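Category: Student Projects / Grant Updates

Progress report to the Varnon Fund, 17 April 2021

We've had a cracking spring. The Flevura robotics club now has 16 regular members, and since your second payment came through in March the laundry project has gone from slides and arguments to a robot with two arms working at a proper washing machine. The task is simple to say: take the clothes from a basket on the floor and get them through the round door. Soft things are horrible for robots, and the students love it for exactly that reason.

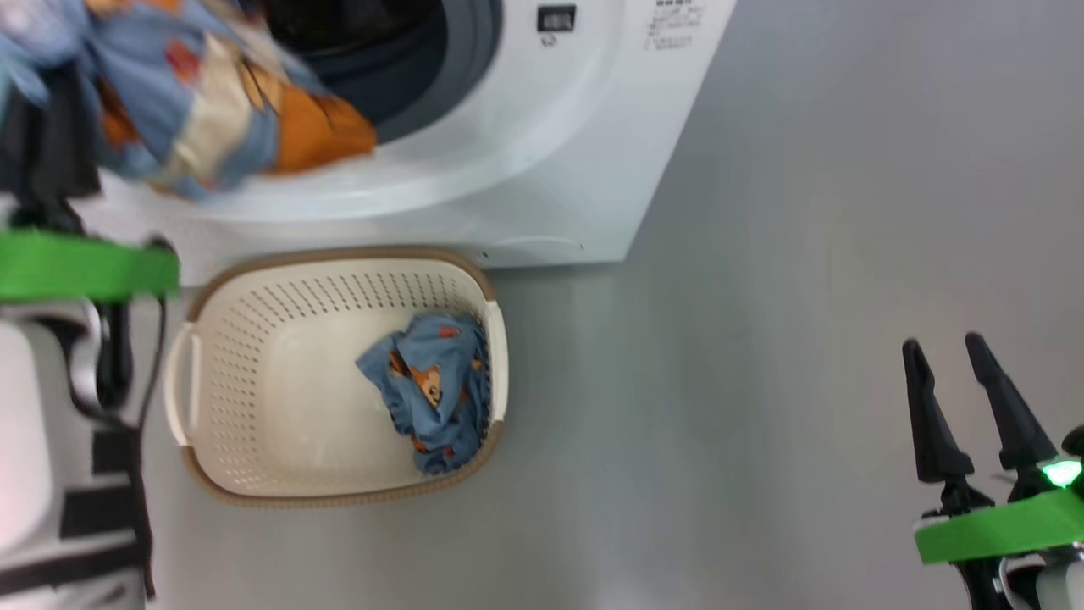
Are the students writing the control software themselves?

They write most of it. The low-level arm drivers came from the Brasura kit, and everything above that (choosing where to grip, planning the reach, deciding when to let go) is student code.

By the end of March we had recorded 301 practice runs, each one steered by a student. The target in our proposal was 500 by the summer break, so we're well on the way! The younger members label the recordings in pairs after school and have become very strict with each other about what counts as a dropped sock.

Bunched-up clothes are still the hard part. A tight bundle goes in nicely, but a sleeve left hanging over the rim can drag half the load back out.
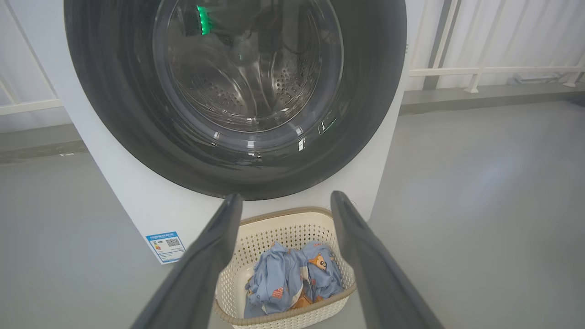
We've therefore split the job into two stages, grip and push, and each now has its own small team. The push team is ahead and rather pleased about it.

Spending to date is £1333, mostly on spare gripper fingers and cables. Next term we'd like to enter the Mihăilă Cup, where loading a washer is one of the set tasks. Entry forms are due before half-term and we'll send you the students' draft plan as soon as they stop rewriting it.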